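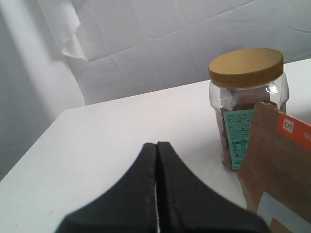 According to Pešek, writing back once the first release had been read through, a data card for an open day ought to say plainly what the visitors were allowed to touch, and the earlier version did not. The section on visitor operation has been rewritten accordingly, and the request that the two stations be documented separately has also been met.

Skevotness Open Day Recordings: data card

Version 2

Summary

This release contains recordings made during the public open day of the Skevotness handling laboratory at Urovport, held in February. Visitors watched a robot arm handle packaged goods on a table and, at one of the two stations, guided the arm themselves under supervision. The recordings are published so that schools and other laboratories may see the work as it was shown on the day, including the attempts that did not succeed.

Contents

The release holds 22 sessions. Each session has its own folder containing:
the view from the wrist camera, as video
the joint positions and gripper opening, as a table
a short text note written by the member of staff on duty

Sound was not recorded. The notes are in English, apart from a few written in Czech, for which a translation is supplied in the same folder.

Stations

Station A was run by staff only. The arm carried out a prepared series of approaches and grasps while a commentary was given to the audience. The goods were ordinary retail items in jars and paper packaging, placed on a white table against a white cloth backdrop. Their positions were changed between sessions.

Station B was open to visitors. The same two-fingered gripper was fitted, and the speed limit was set lower than at Station A. Visitors held a hand controller and stood behind the marked line. They did not touch the arm, the gripper or the goods at any time. Items were put back in place by staff with the arm stopped.

The station is given in the first line of every note. Version 1 placed all sessions in a single folder, and users who downloaded it should replace it entirely.

Demonstration procedure

Each session lasted 5 minutes, and recording started when the arm left its rest position. An attempt was marked as complete when the item had been lifted clear of the table and set down again upright. Where an item tipped over or slid, the attempt was marked as incomplete and the session continued – no attempt has been removed on these grounds.

Lighting was left unchanged throughout the day. The clear plastic of some containers produces bright reflections, and users working on the detection of transparent objects may find these useful. Small print on product labels is not always legible in the video and should not be relied upon for text recognition.

Visitors and privacy

Visitors at Station B signed a form before taking the controller, and a parent or guardian signed for anyone under age. The forms are held at Urovport and are not part of the release. Passages in which a face could be recognised have been cut, and the cuts are recorded in the notes. Any visitor who wishes a session to be withdrawn may write to the laboratory, giving the approximate time of the visit.

Known limitations

The clock at Station B ran slow until noon. Times in the morning notes have been corrected by hand and may differ slightly from those in the tables.

The gripper opening was not calibrated between stations. Values should be compared within a station only.

Items were chosen for the interest of a general audience and do not represent the range of goods handled in the laboratory's regular work.

Use and acknowledgement

The recordings may be used for teaching and research without charge. Commercial use requires written permission. Publications should acknowledge the Skevotness laboratory, Urovport, and Brirgate, which lent the tables and barriers and provided storage for the files.

Changes since version 1

Stations separated into their own folders
Section on visitor operation rewritten
Czech notes translated
Missing joint table restored for the last afternoon session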